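Ticket 311
Subject: Founder rank showing as Associate after re-order, bonus not paid
Product: Wavar member back office
Region: Berkton
Status: Closed
Priority: Normal

Original report from member

I joined on the starter package and upgraded to the founder package during the September offer. My back office showed Founder straight away and the first team bonus was paid as normal. On Saturday I placed my monthly re-order of the skin care set and since then my rank has gone back to Associate. The bonus for two people I signed up that same weekend is showing as zero. The points from the re-order are there, so the order itself went through.

I have logged out and back in, and tried it on my phone as well as my laptop. Same on both. The rank badge on my public shop page is also wrong, and new customers can see that.

Support reply 1

Thank you for the details. Please check the following and let us know what you see.

Go to Account, then Packages. Is the founder package listed as Active, Pending or Expired?

Go to Orders and open the Saturday order. Which sponsor ID is printed at the top of the order, and is it the one you normally use?

Go to Bonus, then Statement, and set the period to Current. Is the line for the two new members missing, or is it there with a zero next to it?

Please don't cancel the order or place another one while we look at this. A second order in the same period can change the points total and makes the statement harder to follow.

Member reply

Packages says Active. The line for the new members is there but with a zero. The order has a sponsor ID that isn't mine or my sponsor's. I don't recognise it at all. It ends in 14 and mine ends in 30.

I placed the order from the link in the Stoltau newsletter, if that makes any difference. Normally I go through my own shop page.

Support reply 2

That does make a difference. Links in the regional newsletters carry the ID of the team that sends them out. If you are already logged in, the system should ignore that ID and use your own. If your session has timed out, it takes the ID from the link and keeps it until checkout, even when you log in halfway through.

The order was then booked as a customer order under the Stoltau team and not as your own re-order. The points were moved to you by the overnight job, which matches on email address. The rank check runs before that job, so on Saturday night it found no qualifying order for you and set you to Associate. Everything paid at founder rate in that period was recalculated to zero until the rank is put right.

We can correct this by hand. Before we do, please send us:

– the order confirmation email, forwarded as it is and not as a screenshot
– a new picture for your shop page header, if you want the page restored at the same time

The second one is optional. The shop page loses its header when the rank drops, because the Associate layout has no header slot, and the old file is not kept. You can also upload one yourself later under Shop, then Appearance.

Member reply

Email forwarded. I have uploaded a header myself and it seems to have saved.
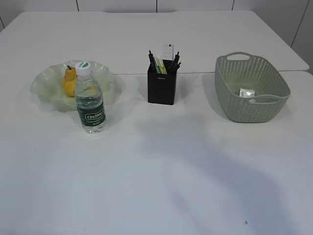

Pear in a glass bowl, water bottle, pen holder and basket on white tables.

The preview is fine but the live page still shows the plain Associate layout. Does that need the rank to change first?

Also, will the two new members be affected? One of them has asked me why her welcome discount hasn't come through. I told her I would find out.

Support reply 3

Yes, the header will only go live once the rank is back. The file has saved correctly and there is no need to upload it again.

On the new members: their own accounts are fine. The welcome discount is released when the sponsor's bonus line is approved, so hers has been held up by yours. It should follow by itself. If it hasn't arrived a day after your rank changes, ask her to open her own ticket and quote 311 so that we can link them.

The confirmation email has been passed to the Bianchini desk, who handle manual rank changes for Berkton and Stoltau. They will move the order to your ID first and then re-run the rank check. It has to be done in that order. If the check is run first it will find the same gap and you will get another automatic downgrade email.

Internal note

Order moved from Stoltau team to member ID. Points total checked before and after, 1,000 both times, no double booking. Rank check re-run by hand at 16:10, result Founder. Bonus statement for current period set to recalculate overnight.

Stoltau team informed that one order has been taken off their total. They had not been paid on it.

Known fault, same cause as the earlier newsletter link reports. Cookie from the campaign link is not cleared at login. Passed to the web team again with this ticket attached.

Support reply 4

Your rank now shows as Founder and will stay that way as long as the package is active and you have one qualifying order in each period. The bonus will be worked out again tonight. Please check the statement tomorrow after 9 in the morning.

Until the link fault is fixed, please log in first and place re-orders from your own shop page. If you do want to use a newsletter link, look at the sponsor ID on the basket page before you pay. It can still be changed there with the small Edit link next to the number. After payment only we can change it.

Member reply

Statement is right this morning. Both new members are on it at the founder rate, and the discount has come through for the one who was asking. Shop page has the header back on my laptop. On the phone it was still the old layout until I cleared the browser, then it was fine.

One thing – the downgrade email says to buy a new package to get the rank back. I nearly did. It would help if it said to contact support first.

Support reply 5

Thank you for confirming. We have passed on your comment about the wording of the downgrade email. If anyone in your team gets the same message while their package is still marked Active, they should not buy anything and should open a ticket under Rank and Bonus.

Closing this ticket now. Replying to this message within 30 days will reopen it.

Resolution: order reassigned, rank restored by hand, bonus recalculated
Category: Rank and Bonus / campaign link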